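Detmont Oval Basin, Stainless Steel – Review
Posted Jun 18, 2025

I bought this basin to replace a plastic colander and a mixing bowl, both of which had gone cloudy and picked up the smell of onions. It is the larger size in the Detmont range. The listing had 1,463 ratings when I ordered, most of them good, and most of the bad ones were about dents in shipping. Mine came in a plain box with one sheet of paper around it and no dents.

I have used it for 8 months, mostly for fruit and salad greens, sometimes for dough.

Size and shape

The oval is the reason to buy it. A round bowl of the same capacity does not fit in my sink next to the drying rack. The Detmont goes in lengthwise with room left for my hands. It also fits on the refrigerator shelf, though I had to move the shelf above it up one notch.

It is not a deep basin. Filled with water it holds a couple of heads of lettuce, and anything more starts to float over the side. If you mainly wash greens in bulk, look at something deeper.

Build

The steel is thin. It does not flex when I carry it full, but it rings if you set it down hard, and I can press the bottom in slightly with my thumb. The rim is wide and rolled under, and it is comfortable to hold with wet hands. I checked the underside of the roll for sharp spots and found one rough place near one end. A few passes with fine sandpaper took care of it.

There are no handles and no pour spout. Pouring off water over the narrow end works well enough once you learn to go slowly. The first few times I got it on the floor.

Cleaning

It goes in the dishwasher, but it takes up most of the bottom rack, so I wash it by hand. Water spots show. Fingerprints show more. Vinegar on a cloth takes off both. Inside there are fine scratches from a metal spoon, and one faint brown mark appeared after I left salty water in it overnight – that came off with baking soda. No rust so far.

Compared with the Shearer

I had the Shearer oval bowl before the plastic one. It was heavier and had a brushed finish that hid scratches. It also had a narrow rim that was hard to grip, and it cost more. For dough I would still take the Shearer. For washing and sorting fruit I like the Detmont better.

What I would change

A ring or a foot on the bottom would help it stay put on a smooth counter. On a tablecloth it does not slide. I would also pay a little more for thicker steel. The warranty is 2 years, and I have not had to use it.
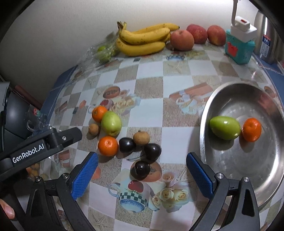

Sorting fruit is what I use it for most. I tip everything out on the table, check for soft spots, and put the pieces back as I go. The basin sits to one side and the fruit goes in the middle. With just a green one and a mandarin in there, the rest of the batch is still out on the checkered cloth, the dark fruit and the small tan-brown ones included, and the broad rim gives me an edge to pull the basin closer with. Large fruit goes in first and the small ones go on top. In July, when the peaches come in, I will probably buy a second one.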